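Home | News | What's On | Community | Sport | Contact

Toy and household swap opens at Figueiredo Hall

Mar 1, 2020

Category: Community news
14 shares | 3 comments

A swap service for small toys and household bits has opened at Figueiredo Hall, giving residents somewhere to take the odds and ends that charity shops tend to turn away.

The service is run by Puvus, a local reuse group, and takes over the ground-floor room that used to house the hall's lending library. It follows a trial in February, when 223 items were handed in over two afternoons and 80 of them went to new homes before the doors closed.

Most of what came in was small. Single building blocks, plastic figures, balls, cups from play kitchens, combs and hairbrushes made up the bulk of it, along with egg timers, cookie cutters and a good many keyrings. Larger toys and boxed games were also accepted but tended to go within minutes.

Benedita Carrilho, who set up the trial, said the small things were the reason for starting.

"Every house has a drawer of them," she said. "One block from a set that went years ago, a ball, a toy cup with no saucer. A shop can't put a price on that, so it goes in the rubbish. A child will walk in and pick it up straight away."

Items are put out in open metal bins, which visitors are free to look through. The bins came second-hand and have had plenty of use, with scratched floors and chipped paint on the walls. Ms Carrilho said the group had looked at buying plastic crates but liked the sloping sides of the metal ones, which make it easier to see what is at the bottom.

Toys and household things share the same bins for now. A blue round hairbrush lies in one of them with a yellow building block, a red-orange hexagonal block, a light green plastic toy and a clear ball with a multicoloured middle.

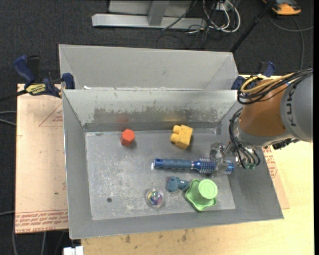

How it works

Visitors can bring up to 24 items at a time. Each is looked over at the door, and anything broken, sharp or missing a battery cover is handed back. Items do not need to be part of a set. Hairbrushes and combs should be washed and free of hair before they are brought in.

For every item left, the visitor gets a paper token, which can be exchanged for anything in the bins. Tokens do not run out and can be passed on to someone else. Families who have nothing to bring can ask for five tokens to start with.

Soft toys, car seats, electrical goods with a plug and anything made of glass are not accepted. Soft toys may be taken later in the year if the group can find somewhere to wash them.

Parents of children under three are asked to keep them away from the bins unless they are being closely watched, as many of the pieces are small enough to swallow.

Parts wanted

Puvus is also keeping a list of missing pieces. Anyone looking for a particular block, counter or game part can write it on a card by the door with a phone number, and the group will ring if one turns up. By the end of the trial there were 32 cards on the board, more than half of them for jigsaw pieces. Two have been matched so far, both for dice.

The Funia playgroup, which meets upstairs, has said it will take any blocks left over at the end of each month. Trukano, the hardware shop on the corner, is collecting items at its counter for people who cannot get to the hall during opening hours. Bags left there should be marked with a name if tokens are wanted in return.

The swap is open from 2pm until 5pm on the first and third Saturday-free weeks of term, with dates posted on the hall door. Entry is free. There is step-free access from the car park side, and pushchairs can be left in the lobby.

Filed under: Reuse, Families, Figueiredo Hall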